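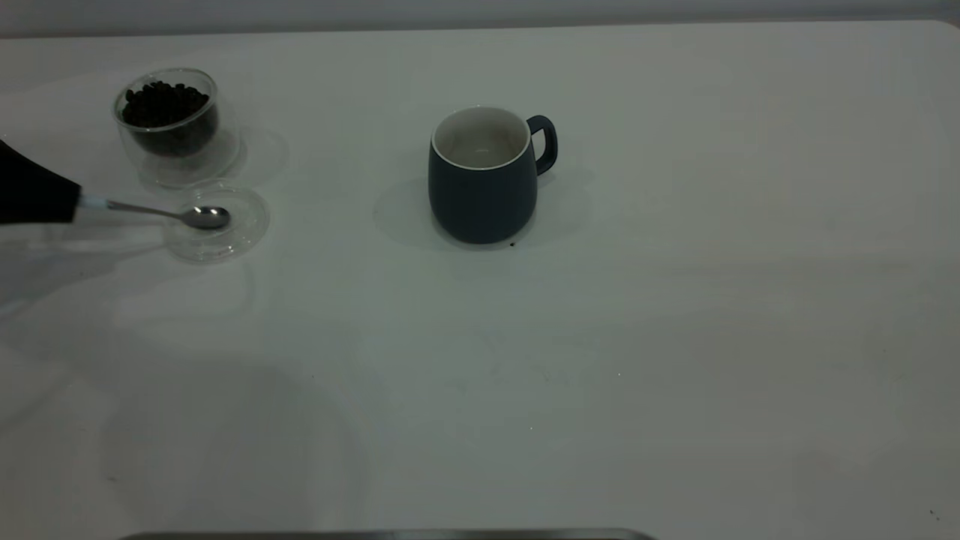 What is a double-walled glass?

A drinking vessel made of two layers of glass joined at the rim, with a sealed gap between them that slows the passage of heat from the drink to the hand.

Double-walled glass (also double-wall or thermal glass) is a type of tableware used mainly for coffee and tea. The inner chamber holds the contents and the outer wall carries the weight of the vessel. As the two touch only at the rim, the contents seem to float above the table, an effect most marked with dark liquids or with whole roasted beans.

Material and manufacture

Most double-walled cups are made of borosilicate glass, which expands little when heated. The inner and outer parts are shaped separately, one is placed inside the other, and the rims are fused with a flame. Air trapped in the gap would expand during fusing, so a small vent hole is left in the base and closed afterwards. In some ranges the hole is filled with a silicone plug, in others it is melted shut. The gap normally holds plain air and is not a vacuum, unlike that of a steel flask.

The Pradach pattern has a capacity of 245 ml and a wall gap of 9 mm at its widest point. The smaller Festa pattern holds 96 ml and is meant for espresso. Both were drawn by the designer Dardo Gallardo. A catalogue dated 12/2/18 lists them together with a flat clear saucer, sold separately.

Use

The outer wall stays cooler than that of a single-walled glass, so a handle is often left out. Condensation is also reduced when the vessel holds a cold drink. A saucer is not needed to protect the table from heat, but is commonly set out to take the spoon. Cups of this kind are also used to hold coffee beans or sugar, though without a lid they are unsuitable for long storage of beans, which go stale in air.

Compared with a ceramic mug, a double-walled glass is lighter for its size and more easily broken. The inner wall is the weaker part - a metal spoon struck against it may leave a scratch from which a crack later spreads.

Care

Makers' advice on dishwashers varies. Abrasive pads should be avoided. Water found between the walls usually points to a failed plug or a fine crack, and the vessel should then be taken out of use.

See also: Saucer; Teaspoon; Vacuum flask; Clavton (glassware)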